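## Section 4: Setting up the drinks table

If you have come straight from Section 3, the table is already standing where you want it and you only have to dress it. If you skipped ahead (plenty of people do, and you are very welcome), please make sure the table doesn't wobble before you put a hot drink on it. Everything in this section can be done by one person before the kettle has finished, and you won't need tools.

### Before you begin

Have these within reach:

- the two-cup tray from your Budthorpe set
- one storage box with a handle cutout
- your mugs, washed and dried
- tissues, in a soft pack or a box
- napkins or paper bags, if you use them
- a damp cloth

Peel the clear film off the underside of the tray if you haven't done it yet. It is thin and easy to miss, and a tray with the film still on will slide around on a smooth table like a puck. Periklis Antoniadis, who wrote the first edition of this guide, used his with the film on for most of a February before he noticed.

### 4.1 Placing the tray

1. Wipe the tabletop with the damp cloth and let it dry completely.
2. Set the tray down near the side of the table where people will be standing or sitting. The tray is the part everyone reaches for, so it gets the best spot.
3. Turn it so that the two round recesses run away from you, one behind the other. You can also turn it sideways if your table is shallow, but then two people reaching at once tend to bump hands.
4. Slide it in from the edge by the width of your palm.

**Note:** The recesses are there to stop a cup from wandering when the tray is carried. Most everyday mugs will sit in them nicely. If yours has a very wide foot it will perch on the rim, and in that case it is better to stand it on the table and keep the tray for smaller cups.

### 4.2 Placing the storage box

1. Put the box toward the back, to the left of the tray, with the handle cutout facing you.
2. Lay the tissue pack on top, where it can be reached without moving anything else.
3. Tuck flat paper things, such as napkins or bags, upright in front of the tissues. They stay much tidier on their edges.
4. Leave a gap between the box and the tray wide enough for one mug. You will be glad of that gap every single day. 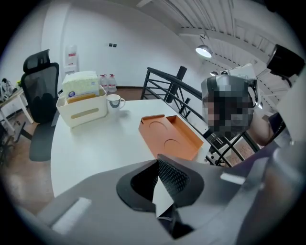
Once the box is settled, resist the temptation to fill it to the brim. It is a friendly sort of box and it will take teaspoons, sugar packets, somebody's charger and a pair of reading glasses if you let it, and by Monday you won't be able to find the tissues. Ours gets emptied out and started over whenever the lid of something won't come free.

### 4.3 Mugs

1. Stand a mug in the gap you left, with its handle pointing to the right. Left-handed households should of course turn it the other way.
2. Keep a filled mug on the table until you are ready to sit down with it.
3. To carry two drinks, set them in the recesses, the back one first, and lift the tray with both hands by its raised sides.

**Caution:** Don't carry full, hot drinks on the tray up or down stairs. If your table stands near a stairwell, keep mugs well in from that side, and never rest one on a railing, even for a moment.

### 4.4 If you keep a water dispenser nearby

A dispenser against the wall close to the table saves a great many steps, and we do recommend it if you have the floor space. Stand the spare jugs on the floor beside it, caps up, and leave a clear path for your feet. Buppha Rojanasak, our customer care lead, asks me to add that wall switches should stay easy to reach, so please try the switch with a full mug in your other hand before deciding the layout is finished.

**Caution:** A full jug is heavy. Bend your knees, hold it close, and ask for help if you have any doubt at all.

### 4.5 Daily care

- Empty the tray and wipe the recesses, where drips like to collect.
- Wash the tray in warm, soapy water. Scouring pads will dull the surface.
- Rinse coffee and tea marks out of white mugs the same day.
- Check that the tissue pack is still dry underneath.

For stains that won't shift, see Section 8.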